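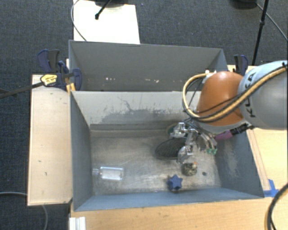 Gray bin, open top, on wood table. Floor scuffed, paint worn on right wall.

Palley Reuse and Recycling Group
Minutes, April meeting
Library back room, 7 pm start, ran over

Present: nine from the group, two from the town office, one from Dukent (hauler). Two apologies. Fourie Road residents sent a letter, see item 3.

1. Last minutes
Read and OK'd with one fix. The March minutes said the glass drop-off was closing. Should say moving, to the other side of the lot by the salt shed. The town got a few calls over that one. Corrected copy to go on the web page.

2. Pickup changes
Dukent went over the new routes. Paper and cardboard go to every other week starting after the holiday. Trash stays weekly. East side streets swap days with the west side, the reason being the bridge work, which is now going into the fall.

Question on whether the new calendar can be printed and mailed. Dukent say it's on their site and the phone line can read it out. Several people not happy with that. Plenty of older folks on the east side don't use either. Town office said there is room in the water bill envelope if the sheet is one page, both sides OK, black ink only. Agreed to go that way. Dukent to send the text to the town, group to check the wording first. Last year's had the wrong month on the back.

Missed pickups - 111 logged since new year, most of them on the hill in the icy weeks. Dukent said the small truck was out for repair in that stretch. Asked if a missed street gets a credit. Answer was no, under the contract a late pickup inside two days counts as done. Town to look up the wording.

3. Fourie Road drop-off
Letter from residents read out loud. Main points were noise from glass before 7 am, bags left at the gate, people turning around in driveways. Also rats, one sighting, disputed.

Long discussion. Some wanted the gate locked at night. Others said a locked gate just means more bags outside it. Town office said the lock was tried before and was cut off twice. Idea of a light on a sensor instead, pole is already there and has power. Town to get a price.

Hours: agreed to ask for glass from 8 am only, sign to say so. The old sign is faded and still lists batteries, which we have not taken for ages. New sign wording as follows, "Glass 8 am to dusk. No batteries. No bags at the gate." Someone wanted "please" on it. Fine, please goes on.

Turning around - town will talk to the road crew on whether the shoulder can be widened with gravel. Not this budget year probaly.

Reply to residents to go out this week, with the above.

4. Swap day
Date is a Saturday, school parking lot if the school says yes, church lot if not. School has asked for proof of insurance again. Same form as last time, somebody has it, please look in your email.

What we learned last year:
Tables ran out by ten. Borrow more from the firehouse.
Books took over everything. This time books go inside the gym hall only, leftover books go to the Tustine library sale. Tustine will take them boxed, no encyclopedias, no magazines.
No mattresses. No TVs with tubes. No car seats, even nice ones.
Kids clothes went fast, sort by size before opening this time.
Coffee was gone by nine thirty.

Expecting 300 or so through the gate going by last year. Parking on the street on one side only, town will put out cones the night before.

Fee talk. Proposal to charge two dollars a car. Voted down, seven to two. Donation jar stays. Jar to be emptied at noon and at close, by two people.

Repair table - the sewing people are in again. Lamp and toaster repair is a maybe, depends on insurance (see above). Bike pump and basic bike fixes yes. Anyone bringing something to be fixed signs the slip, no slip no fix.

5. Money
Balance is $2,151 after the sign deposit was paid. Swap day costs come out of that, mostly tent rental and printing. Paint recycling event in the fall not budgeted yet, the firm wants a minimum booking. Tustine ran one last year and might share the cost if we hold it jointly. Town office to call them.

Grant form for the school compost project is in. No word back. Form asked for three years of figures and we only have two, so left the first box blank with a note.

6. Compost
School garden bins are full and need turning. Cafeteria scraps have gone up a lot now the fourth grade is sorting too. Good news but there's a plastic fork problem. Kitchen manager asked for a bigger opening on the fork bucket and a picture on it for the little ones.

Browns are short. Leaves from the fall are used up. Dukent can drop wood chips, one load, free, if someone is there to sign. Need a tarp under it, the custodian was clear on that after last time.

Backyard composters: 50 ordered by the town at the bulk price, nearly all spoken for. Pickup from the town garage. Bring ID with a Palley address. They come flat and you put them together yourself, needs a rubber mallet. One per household till the end of the month, after that whatever's left is open to anyone.

Question from the floor, do they keep bears out. No.

7. Other
Plastic film - grocery store has taken the box away, no notice. Store manager says corporate decision. For now film goes in trash. Take it off our list on the web page.

Motor oil still goes to the garage on Dukent's lot, weekday mornings, in a closed jug with a label on it.

Pizza boxes, asked again. Clean lid yes, greasy bottom no.

Holiday lights collected in January are still in the town hall basment. Scrap yard in Tustine takes them by weight. Need a pickup truck and a hand loading. Two offered.

Web page needs someone who can log in. Password was changed and the new one didn't get passed on. Town office will reset.

To do
Town - water bill insert, sensor light price, contract wording on late pickups, call Tustine on paint, cones, page password
Dukent - calendar text by end of next week, wood chips
Group - reply to Fourie Road, sign wording to printer, insurance form, tables from firehouse, slips for repair table, tarp

Next meeting same room, 7 pm. Library asks that chairs go back on the rack, they were left out last month. Closed 8:50 pm.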